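Grekidar open day, notes typed up on the train

Got there at 7 in the morning, gates already open, carpark a paddock. August so everything was mud. Wore the wrong boots. If you go next year wear the right ones.

For anyone who hasn't been, Grekidar is a wholesale nursery, mostly plugs and liners, some finished colour for the garden centres. They let growers in once a year to walk the houses. No public, no sausage sizzle. You sign in, get a sticker, get told to stand in the footbath, off you go. Niilo Sjöberg took our group, he runs propagation. Talks fast, walks faster. I missed half of what he said in the first house over the fans.

Seeding line first. They'd slowed it down so we could see it. Trays come off the filler, dibbled, seeded, topped, watered, onto the trolley. He uses a coarse vermiculite on top for pansies and nothing at all on petunias. Pellets melt in under the water. I've been covering mine lightly for years so that was worth the petrol. He reckons if the pellet hasn't split after the first pass you're not giving it enough water, simple as that.

Germination room after that. Warm, dark, smelled like a wet dog. Trays racked floor to ceiling. Pansies get pulled out at the first sign of a root, not when you see green. He said by the time you see green from the door you've allready got stretch, and no amount of cool nights will take it back out. Someone asked about humidity and got a long answer I couldn't write down fast enough. Short version, fog until the root is down, then back off hard.
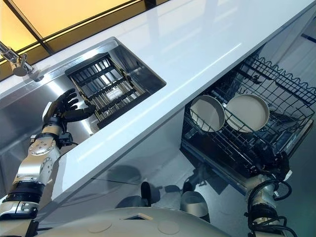

Water was the part I'd come for, so I pushed to the front. They've moved everything in the prop houses onto collected rain with bore as backup, and the bore gets acid dosed because it's so hard. He tests at the tank and again at the nozzle, and the two don't always agree, usually a dirty filter. My own testing happens at the kitchen sink, a deep stainless one with a drying rack in it, and I had a good think on the way home about whether that's why my readings wander. Rinse everything in rainwater first, he says. Tap water left in the cup will throw you off more than you'd think. Also calibrate the pen. When did I last calibrate the pen. Don't ask.

Feed is low and constant for the young stuff. Hardly any ammonium in winter. He was quite firm about that, said most of the soft leggy liners he gets shown by customers are just winter ammonium and a closed vent. Fair enough. I have a closed vent.

Next was the cuttings house. This was the best of it. 47 benches, all under mist, all bottom heated. Lavender, salvia, a lot of grey foliage things that I would of thought hated mist. They do hate it, he said, so they get a different program on the end benches, short bursts and longer gaps, and come off as soon as there's callus. He pulled a few plugs out to show us roots. Lovely white ones down the sides, none circling.

Bit on Jurell in there. That's their own line of compact salvia, new colour this year, sort of a smoky pink. Tidy plant. Branches from low down without a pinch, or so they say, though the ones at the far end looked pinched to me. Didn't get a straight answer. I've put my name down for 5 trays anyway. Minimum order is 5, which is a pain for small growers, and I said so on the feedback sheet.

Morning tea. Decent scones. Talked to a couple who grow natives out of Harawira and they're having the same trouble with fungus gnats as us. They've gone to nematodes through the drip and swear by it. They also let the mix dry down more than I'd dare. Will try on one bench and see.
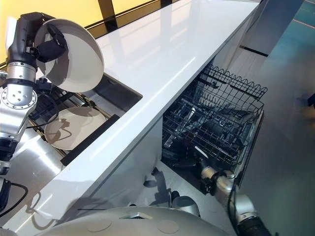

Back out to the finishing area after tea, all outdoors on weed mat and gravel, good fall on it, no puddles even with the week we've had. Spacing was wider than mine. I asked about that and Niilo said they lose money on floor space and make it back on what doesn't get sent home by the garden centres. Polyanthus looked terrific. Cyclamen so-so, a bit of yellow on the lower leaf. He didn't hide it, said they'd had a boiler out.

Potting mix. They blend their own now, composted bark and coir, less peat every year. Calls it Vero on the bags. You can buy it by the bulk bag but freight to our place would kill it. I felt it, nice open mix, bit dusty. Wetting agent goes in at blending. He warned that it behaves differently from peat, top looks dry when the bottom's still sopping, so lift the pot don't look at it. I'm going to get that wrong for a month at least.

Dispatch shed last and we rushed it. Trolleys labelled by run, trays sleeved for the long trips. They send plugs out dark and cool and ask you to open the boxes the minute they land. Guilty on that one too, had a delivery sit overnight back in autumn and lost most of a tray of lobelia.

Things I want to do before spring:

calibrate the pen, new solution
stop covering petunia pellets
ring about nematodes, price for 200 square metres
open the vent!!
clean filters, both
check feed label for ammonium

Group was a bit big for the smaller houses and if you were at the back you got nothing. Take a notebook that can handle damp. Mine is pulp. Price list is meant to come by email, will pass it on to the others when I have it. Leave before noon if you're heading south, the road past the turnoff is down to one lane.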